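Why Are Poles Round?

Look around your home or school for things shaped like a long, round stick. You might find a broom handle, a curtain rod, a flagpole or the legs of a chair. Outside there are street lights, fence posts and the bars of a climbing frame. Some are thick and some are thin, but they have the same basic shape.

That shape has a name. It is called a cylinder. A cylinder has a circle at each end and a smooth curved side in between. A soup can is a short, wide cylinder. A pole is a long, narrow one. If a cylinder is empty inside, like a drinking straw, we call it a tube.

Straight up or leaning?

A pole is easiest to keep up when it is vertical, which means straight up and down. Its weight then pushes down through the bottom end and into the floor. When a pole leans, some of its weight is out to one side, and the pole wants to tip over that way. Something has to hold it.

The thick white pole over this table is on a steep slant, and it is held near its lower end. Further left, a thinner white pole stands nearly vertical.
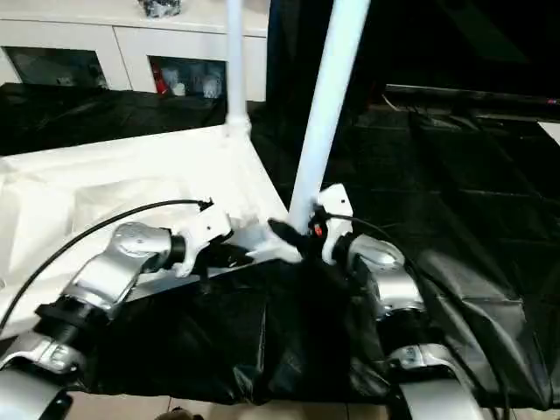

What makes a tube strong?

You can find out with some paper. You will need:

2 sheets of plain paper
Sticky tape
6 thin books, all the same size

Stand one sheet of paper on its edge and put a book on top. The paper bends and the book falls. Now roll the second sheet into a tube as wide as a mug, tape it closed and stand it on its end. Put a book on top, with the middle of the book over the middle of the tube. Add the others one at a time and see how far you get. Keep your fingers out of the way when the stack comes down.

It is the same kind of paper, but the tube holds up a lot more. A flat sheet has nothing to stop it from folding in the middle. In a tube, every part of the wall curves around to meet the next part, and the curve makes it hard for the wall to fold. The push from the books is shared all the way around the circle.

A square tube can be strong too – try making one – but paper squares have flat sides, and the flat sides often buckle first.

Why not make poles solid?

Some poles are solid, such as many wooden broom handles. Metal poles are often hollow. When a pole bends, the outside of it does most of the work and the very middle does very little. If you leave the middle out, the pole is much lighter and still stiff. It also takes less metal to make.

Hollow poles have another use. You can put things inside them. A street light has wires running up the inside of its post, where rain can't get at them. Pipes are tubes for carrying water, and people have been making them for a long time. There were clay pipes more than 3,000 years ago.

Looking at the bottom

Next time you see something tall and round, look at the place where it ends. Many cylinders have a rim, a ring or a foot at the bottom. A wider bottom makes a thing harder to knock over. A rim can also make the edge stiffer, so it keeps its round shape.

The white cylinder below has a rounded rim that sticks out slightly at its base. It leans a little to the right. Compare its smooth side with the crumpled white sheet on the left, which is full of folds and creases. Light changes slowly across a curved surface, so the shadow on the cylinder is a soft gray band. On the sheet, the light and dark patches follow the folds.
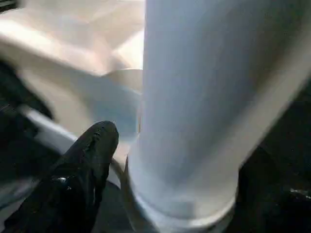 Clarkalix Children's Learning Team

Try a shape hunt

Give yourself until you have found 24 cylinders. Kitchens and bathrooms are good places to start. Draw a line down the middle of a page and write "tubes" on one side and "solid" on the other. If you can't tell which one something is, tap it gently with a fingernail. Hollow things often make a louder sound – but ask first if the thing belongs to someone else.

Words to know

Cylinder: a shape with a circle at each end and a curved side.
Tube: a cylinder that is empty inside.
Vertical: straight up and down.
Hollow: having an empty space in the middle.
Buckle: to bend and give way when pushed too hard.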